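Bilmont White Tables: Frequently Asked Questions

Care, cleaning and ordering for all white tables sold through the Grinbridge store and website.

Which tables does this page cover?
The Bilmont desk, the Bilmont work table and the Châu dining table. All three have the same white top. The Kernex folding table has a different surface and comes with its own care sheet in the box.

How do I clean the top day to day?
Wipe it with a soft cloth and lukewarm water with a little dish soap. Go over it again with a clean damp cloth, then dry it. Soap that is left to dry leaves a dull film, and on white this shows up most in light from a side window.

What should I keep away from it?
Scouring powder, steel wool, the green side of a kitchen sponge, acetone and anything with bleach in it. Melamine sponges take off marks but also take off some of the finish. Use them on one small spot if nothing else has worked, and press lightly.

How do I get ballpoint ink out?
Put rubbing alcohol on a cotton pad and dab from the outside of the mark toward the middle. Change the pad often. Rinse with water when you are done. Marks that have been there for weeks may leave a faint shadow.

What about coffee, tea and turmeric?
Coffee and tea come off with dish soap if you get to them the same day. Turmeric is harder. Make a paste of baking soda and water, leave it on for ten minutes and wipe it off without rubbing. A yellow tint that remains usually fades over the next week or two if the table gets daylight.
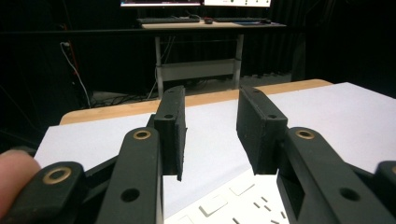 Can I put hot pans on the table?
Use a trivet or a folded towel. A mug of coffee is fine, but a pan straight from the stove can lift the finish, and this is not covered by the warranty.

Do I need a mat for hobby work or repairs?
We recommend one for cutting, soldering, gluing or anything with sharp metal parts. A mat also keeps small screws from rolling. Dark rubber mats and rubber feet can leave a gray or yellow stain on white surfaces if they stay in one place for months, so choose a mat marked as non-staining or lift it now and then.

There are black scuffs on my table. Are they scratches?
Most of them are material that has rubbed off something else. Try a white pencil eraser first, then a damp cloth. If you can feel a groove with your fingernail, it is a scratch and cleaning will not remove it.

Can a scratch be repaired?
Shallow ones can be covered with the touch-up pen, item 153. Clean and dry the spot, apply a thin coat and leave it overnight. Deep scratches and chipped corners cannot be repaired at home. A replacement top can be ordered for the work table and the desk, but not for the Châu.

Will the white turn yellow?
Slightly, over the years. The part under a lamp or monitor that never moves will stay lighter than the rest. Moving things around a few times a year evens it out.

What are the sizes and weight limits?
The desk is 100 cm wide and holds 78 pounds, spread evenly. Limits for the work table and the Châu are printed on the sticker under the top.

How long do I have to return a table?
You have 14 days from delivery. It needs to be clean and taken apart, with all the hardware in a bag. The original box helps but is not required.

Where do I get spare screws?
Ask at the Grinbridge service desk or use the parts form on the website. Have your order number ready. Parts orders are paused for stock count in January.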